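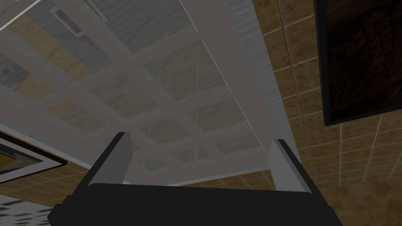
4. Setting up the Fidilico humidity monitor

The box says setup takes 3 minutes. Allow longer, and ignore the quick-start card, which was written for the older Aoun model and gets the button order wrong.

4.1 Hold the side button until the display shows a dash. If it shows a number straight away, the unit still has factory readings in it. Take out the battery, wait, and start over.

4.2 Set the monitor on a shelf at chest height, away from vents, kettles and outside walls. The maker claims it can go "anywhere in the home." Put one above a radiator and see what you think of that claim.

4.3 Leave it alone overnight. First readings are close to worthless.

4.4 In the morning, compare it with a second meter you trust. Our test unit read 94 percent in a room where nobody's glasses were fogging.

NOTE: The comfort face (smile, flat line, frown) can't be turned off. It follows the maker's own idea of comfort, and we couldn't find out where that idea came from. Go by the number.

4.5 To correct the reading, press the side button twice and use the arrows. The monitor allows a shift of up to 7 points either way. If yours is further out than that, send it back.

CAUTION: Do not wipe the sensor grille with cleaner or alcohol. Any reading over 90 after cleaning should be thrown out.

4.6 Salt test. Seal the monitor in a clear bag with a bottle cap of damp table salt and leave it until evening. It should settle near 75 percent. Keep the salt off the case.
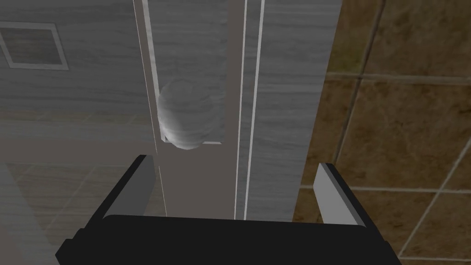 Mwangi Kinyua writes that the salt test gave him two different answers in April, and that the bag was the trouble: the zipper kind leaked, and a jar with a tight lid fixed it. He also thinks step 4.5 is too generous and would return any unit that needs correcting at all.

We have left 4.5 as it stands. A jar is fine for 4.6 if you have one big enough.

4.7 Write the correction on a piece of tape and stick it to the back. The monitor forgets it at every battery change.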